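Kitchen and shop-floor chores: frequently asked questions
Rovholm Automation Notes. Maintained by Birthe Damgaard. Last revised Jul 5, 2019

Can a robot arm cook dinner yet?
No. It can do single steps of a recipe if the cookware stays within reach and the food is of a known shape. Planning a meal and judging when it is done remain with the cook.

Why does so much of the work involve pots?
A pot combines several hard problems. The opening is narrow, the enamel is smooth, and a clear lid reflects light into the cameras. The knob is the usual grasp point - a lid taken by its rim tends to tilt.

Corn, pot and glass lid on the taped grid: 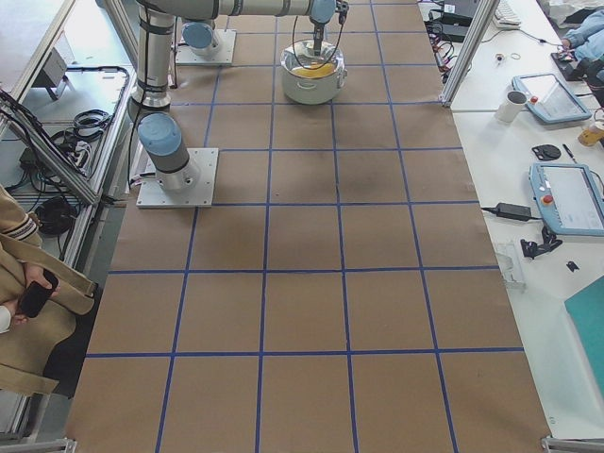
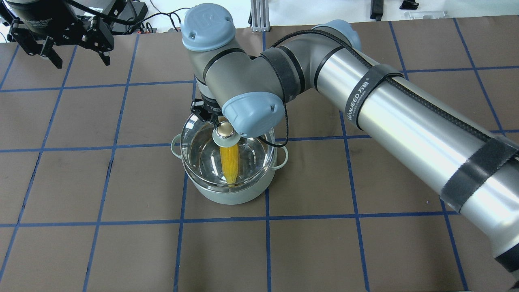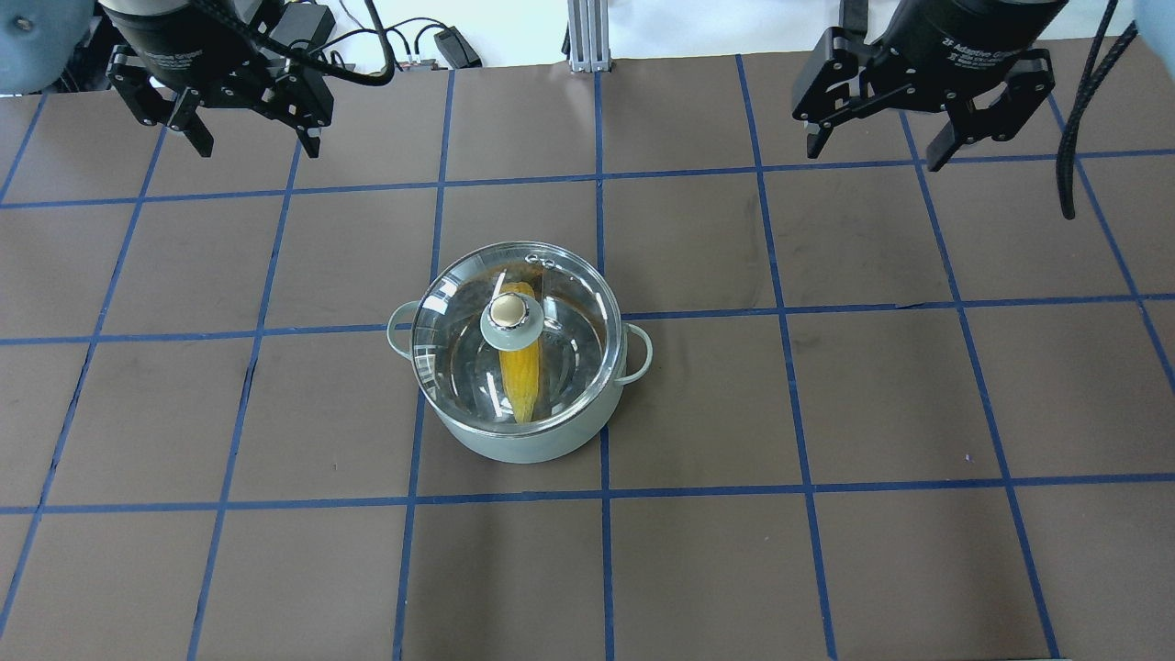 What is the tape for?
Recording start positions. A policy that works in one cell may fail in the next, so results are logged per cell. Kenneth Pollock's log for the lid task has 223 entries, 176 of them marked complete.

Is the shop floor further along?
Yes, for fixed parts. Machine tending and palletizing are routine. Bin picking of mixed parts is usable with supervision. Cable routing is still mostly manual.

Do two arms help?
With lids, yes. One arm can hold the lid while the other loads the pot. The cost is collision checking, and cycle time goes up.

Who do I contact about test data?
Write to Liis Kalniņš at the Rovholm office. Allow 2 weeks.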